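Leren – demonstration and policy kit for single-arm tabletop work

Overview
Leren is the method package in the Plodis range. It covers recording of demonstrations, training of a manipulation policy and replay on the arm. It is supplied to research groups that already have an arm with a two-finger gripper and want a documented baseline to measure against.

Method
The policy predicts short blocks of motion, 15 steps at a time, and blends each block with the one before it. Inputs are the wrist view, the fixed views and the joint positions. No object models are used. One network is trained on all tasks together and then adjusted per task – the joint stage takes most of the computing time.

The reference set, Sendley, holds 2,649 demonstrations across 33 tasks. Layouts were changed between recordings, and unrelated objects were left within reach of the arm on purpose. Food tasks are the hardest group, as pieces shift and stick together. In the chopping layout the gripper holds the knife itself over a wooden board with red onion on it. 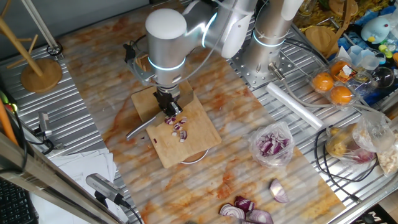 Results
Joint training followed by per-task adjustment gave better completion than training on each task alone in every group except pouring, where there was no difference. The gain was largest for tasks with few recordings. Removing the wrist view hurt placement tasks most. Removing one fixed view had little effect.

Failures were mostly late grasps. The arm reached the correct position and closed the fingers after the object had moved. A shorter block reduces this but makes the motion less smooth – the default is a compromise and can be changed in the settings file.

Mounting
The arm bolts to a perforated square metal plate. The wrist camera sits on an angled metal bracket beside the gripper and faces the space under the fingers. Keep enough slack in the cables for a full turn of the wrist. The view must be calibrated again if the bracket is moved. 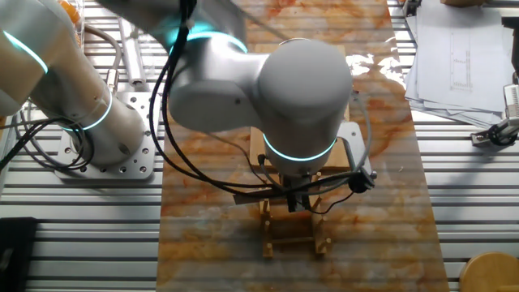
Can Leren be used with two arms?
The current release controls one arm only. Two-arm recording is handled by Sarmiento, a separate package that uses the same file format.

Supplied items
Recording software, training code, the Sendley set and 2 sets of trained weights (joint and per-task). Arm, gripper and cameras are not included.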